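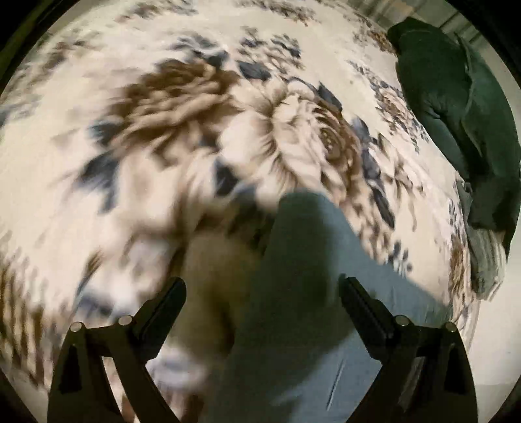 Do you wash a printed bedspread with jeans? Wash them apart, the denim dye can mark a light background.

Yaneth Benavides wrote:
> The rose bedspread is cream under the flowers. Cold or warm? And do jeans go back in the basket folded?

Cold, gentle cycle, 39 minutes on my machine. Dry it flat over two lines — the dryer puckers the edges.
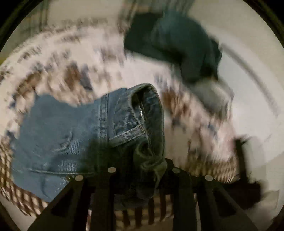 JEANS

Inside out, zipped, no more than 4 pairs a load. Fold them once at the waist and stack them in the basket.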